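Guides > Home Office > Desk > Small Things

Kitchen Bathroom Desk Garage Search

Keeping pens and markers in order on a small table

My work table has light wood and very little space, so every small thing that stays on it is in my way. After some months of looking for a marker under papers, I made a simple routine. It takes 5 minutes in the evening.

First take everything off the table and wipe it with a soft cloth, along the grain. If your table has a cable hole, clean the edge of it too – the dust likes to sit there.

Then test each pen and marker on scrap paper. Press lightly and draw one short line. What does not write goes in the trash the same evening.
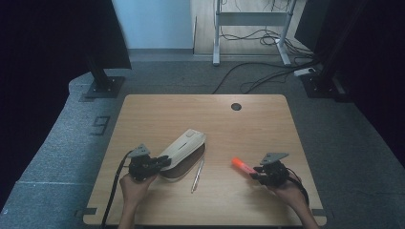
Markers I keep apart from thin pens, because in one box the pens always go to the bottom. Before you put a marker away, push the cap until you hear the click. Store it lying flat, so the ink stays even at both ends.

The last step is to choose one place for the pen you use every day. Mine is on the right side, where my hand finds it without looking. All the others go in the drawer.

Comments (24)

pellaseck: I did this with the school table of my daughter. We threw away a full bag!

Niven: Does lying flat help also for whiteboard markers?

tralitz_home: Yes Niven, for those it is even more important.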